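Apr 29, 2022

Back from Drarkent and my head is still buzzing, so I'm writing this before bed even though my handwriting will be awful and I'll have to type it up later for the blog.

Larasati got me in for the whole afternoon. I've been asking her since September! She and Bheki have been at the kitchen chores for months now, and the one they keep coming back to is stirring a drink. Stirring! I make tea without waking up properly, and there is a spreadsheet over there with 335 tries in it. Bheki scrolled through it for me and I loved every row. One just said "cup left the table."

We talked a long time about why a cup is hard. It's narrow, it's light, and the tool has to go in at an angle and keep off the sides. Two arms have to agree about where the thing is. I stood there with my nose practically over the table - Dineo told me to step back, twice.

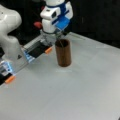
Two arms, one brown cup, and the rod going in.

So can they do housework yet? I asked everybody. Bheki says dishes in three years, Larasati laughed at him, and Dineo wouldn't give me a number at all. She thinks shops will get there first, with the same shelf and the same box all day, and I think she's right. My kitchen has a drawer that only opens if you kick it.

But I came home so cheerful about it. I timed myself stirring my tea tonight and tried to notice what my wrist does, and I couldn't explain any of it. Josefina thinks I should send that to Bheki as research.

Things to ask next time: what happens with sugar stuck at the bottom, whether they've tried a wide mug, and if I can bring Josefina along. Must also return Larasati's umbrella.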